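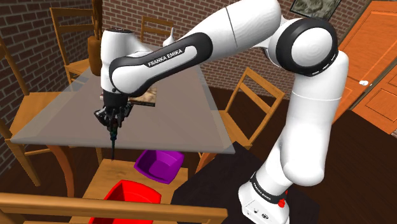
Right, I said I'd do a thread on moving to a village with one bus, so get yourself a tea. It's long and I go off about sheds at one point.

1/ Background for the new lot: I left a second floor flat in Honness last December and moved out to Tirwood. Population 688 according to the parish newsletter, which also had a two-page letter about hedges.

2/ The bus is the 21. It goes to Honness and back four times a day and the last one home leaves at ten to six. I've missed it twice. The first time I walked as far as the garden centre and then rang for a taxi (the fare was more than my coat).

3/ If you're thinking of doing the same, go and sit at the stop before you sign anything. I looked at the timetable online and it was two years old! The one in the shelter is right but somebody's stuck a lost cat poster over the school holiday bit.

4/ Heating. We're on oil out here, no gas main. I'd never bought oil in my life. The smallest delivery Tarkier would do was 400 litres and I had no idea if that was loads or hardly any. It lasted me till the middle of March with the thermostat set to "jumper".

5/ Someone asked about broadband. It's fine? Better than the flat. It drops out when it's windy and then comes back while you're still looking for the number to ring.

6/ Sheds. The one that came with the house leans, and I was quoted nearly £700 to put up a new one — just the labour, mind, before you've bought the actual shed. So it's still leaning. I've put the bins against it.

7/ The shop. It's called Lau and it sells bread, milk, firelighters, birthday cards and one kind of cheese. Get there before nine for the bread. I do a big shop in Honness every other week and carry it home on the 21 in a rucksack and two bags, and I've got very picky about tins.

8/ Am I lonely, asks my DMs. Bit, in January. It was dark at four and I didn't know anyone to nod at. Then I joined the Thursday — no, hang on, they've moved it — I joined the quiz team at the pub, and we came last, and now I get nodded at all over the place.

9/ Things I miss: chips after nine at night, the big library, pavements. I bought a head torch and I wear it to put the recycling out.

10/ Things I don't miss: the man upstairs and his rowing machine.

11/ Would I go back? Ask me after another winter. The blackthorn's out along the lane this week and I'm in far too good a mood to give you a fair answer.

12/ Replies are open if you've got questions about oil tanks, I know a daft amount about oil tanks now. Off to catch the ten past.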